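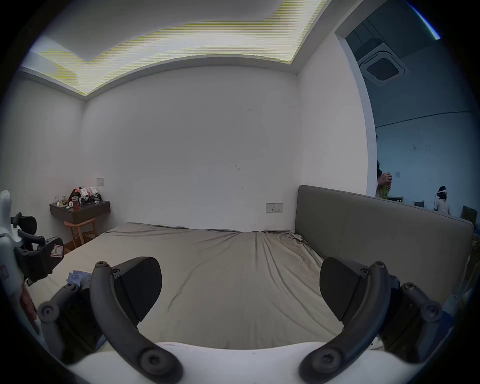 I watched Mundon again last night. I first saw it years ago on a borrowed tape with the last eight minutes missing, so for a long time I had my own idea of how it ended. I was wrong about nearly all of it.

The story is simple. Kári Kárason plays Drasent, a radio engineer who takes a winter job at a relay station in the far north. He is supposed to be there for 30 days. On the second night every voice on the radio stops. The signals are still there, the carrier tones and the time pips, but no one is talking. He waits for the supply boat and it doesn't come. After that the film mostly follows him walking from the station to the nearest town and then through it.

I like how slow it is. The director, Vilhjálmur Hviid, spends a long time on dull jobs. Drasent melts snow. He fixes a generator, badly, and has to fix it again. He writes a list of everyone he can remember from school and then crosses out the ones he didn't like. There's no music until he gets to the town, and then it's a record he puts on himself in someone's kitchen.

The middle part is weaker. He finds a second survivor, a nurse played by Neelam Bhatt, and for half an hour it turns into a more ordinary movie. They argue over whether to stay or go south. She is good – better than he is in a few of their scenes – but the script gives her very little to do except disagree with him. I would have liked to know how she spent the weeks before he showed up. There is one shot of her room with the calendar turned to November and the wall covered in bus timetables, and that's all we get.

Now the ending, so skip this paragraph if you care about that. On my old tape it stopped with the two of them in the car, and I had always assumed they drove south and found people. What really happens is that they drive until the road is blocked, turn around, and go back to the relay station. He starts reading the weather over the air every morning. The last scene is his 138th broadcast. We hear a click on the line that could be a person or could be the equipment. Then the credits.

I'm not sure it works. My brother thinks it's a cheat. I thought so too for the first few minutes, but the click is set up early on, when Drasent complains that a loose relay makes the same sound in cold weather. You can take it either way and the film doesn't push you.

The print I saw this time was the restored one, and the night scenes are much clearer. On the tape the walk across the ice was just gray mush. The subtitles have a few mistakes, including one where the name of the town changes for a single line.

I still have the short novel it was based on, by Skarphéðinn Kjærgaard, and I plan to read it next. I'm told the nurse tells half the story in the book. If so I'll probably write something on that too.

Contact | © All posts by the author of this blog | Back to top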